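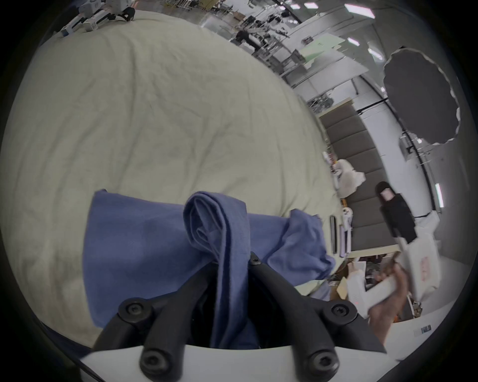
**Progress report to the Rácz fund, 2020-11-21**
**Project: Bedding and linen for the Rustby guest rooms**

Dear colleagues at the fund,

With this report I inform you about the work on bedding and linen in the Rustby house from June until now. The previous report covered the purchase of shelves and I do not repeat it.

**What was done**

In June the house had 10 guest rooms in use, and in six of them the bedding was older than we wished. We opened every cupboard and took out all duvets, sheets, towels and cotton clothes that former guests left behind. It was more than we expected. The final list has 149 pieces. Each piece was looked at on a bed by daylight, then it was folded and put in one of the boxes: keep, repair, or give away.

The work went slower than in our plan. The small cotton things took the most time. A duvet is large but it is quickly judged, you shake it and feel for the thin places. Towels and garments come out of the cupboard bunched together and must be opened one by one. In the plan I had counted the same minutes for every piece, and this was my mistake.

**Folding**

We agreed on one way of folding for the whole house. Towels are folded in three along the length and then in half. Garments are folded flat with the sleeves inside. Duvets are rolled from the foot end and tied with tape. Before this, every person folded in her own manner and the shelves did not close well. The instruction is now one page and hangs inside the door of the linen room.

**Purchases**

From the approved amount we spent roughly 1,000 euros on new duvet covers and pillows from Undana. The delivery was complete, but two covers had a wrong size and were exchanged without cost. The storage bags from Zollix are not bought yet. The supplier changed the dimensions and I would like to measure the upper shelves again before I order.

**Difficulties**

The repair box is full and the sewing is behind. Most of it are open seams and missing buttons on the covers, so the material itself can still be used. I also must report that the rooms were sometimes untidy longer than agreed, because boxes stood near the beds while the sorting was not finished. Guests were told in advance and we received one complaint, which was answered in writing.

**Next steps**

- Finish the repairs and put the pieces back on the list.
- Order the storage bags after measuring.
- Give the third box to the clothing shop in Rustby, with a signed receipt.

I ask for your permission to move the unspent part of the transport line to sewing material. The receipts for the purchases are attached in the usual order.

With kind regards,
Linen and household, Rustby house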